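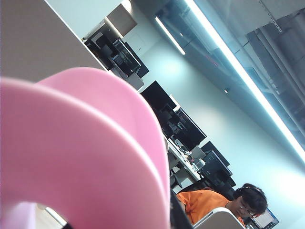

Stovby desk and room notes

README, third revision. Maintained by Dede Owusu, with corrections from Ehsan Cheema that I mostly agreed with.

What's in the folder

A plain text inventory (desks.txt), a spreadsheet of measurements (desks.csv), a folder of photos and the comment sheets from people who work at the desks. There are 2268 rows in the spreadsheet. Before anyone gets excited, a row is one measurement of one thing, and a lot of them are the same desk height taken again by someone who didn't trust the first person.

Why it was put together

Hollard sold us a layout plan that promised tidier desks and happier people. I had doubts about both. The plan came with a glossy diagram and no measurements, so Nkrumah Agbenyega and I started writing down what the computer room was like to sit in. We began in August and kept going longer than planned.

Layout

Rows of desks, monitors standing close together, wall storage up high near the white door. The monitors are black and so is most of the equipment. The pale walls were meant to make the room feel bigger. Three comment sheets mention the wall colour and none of them mention size.

The Hollard plan calls the desktop a "clear working surface". What look like bottles and odds and ends gather on it between the monitors anyway. We have not tried to sort these into categories. An earlier version had a clutter score from one to ten, and Oratile Kekana and I scored the same desk four points apart, so the score is gone. If you find a column called clutter_old, ignore it.

Columns

item: what the thing is, in everyday words
place: row and desk, counted from the door
width_mm, depth_mm: tape measure, to the nearest 5
who: initials of the person holding the tape
note: anything else, often grumbling

The figure 2000 turns up in width_mm far too often. I suspect people were copying the catalogue width without measuring. Rows where I'm fairly sure of this have "cat?" in the note column. I didn't delete them.

Comment sheets

We got 14 back. Please don't quote them as "what staff think". The people who filled them in were the ones who were already annoyed, me included. Ayuba Nartey's runs to two pages and is mainly about cables, and it's the most useful of the lot.

What it can't tell you

Whether the layout improved anything. There are no measurements from before the desks were moved, whatever the Acheampong summary says. It also can't tell you how the place looks on a normal afternoon, as people do tidy up when they see a tape measure coming.

The Taredia version of this folder stops at row 1000 and has the depth and width columns swapped. Use this one.

Changes in this revision

Removed the clutter score
Fixed the desk numbering in the back row
Put Ayuba's second page back in
Changed "workstation" to "desk" throughout

Still to do

Somebody needs to remeasure the desk nearest the door. We have three depths for it and they can't all be right.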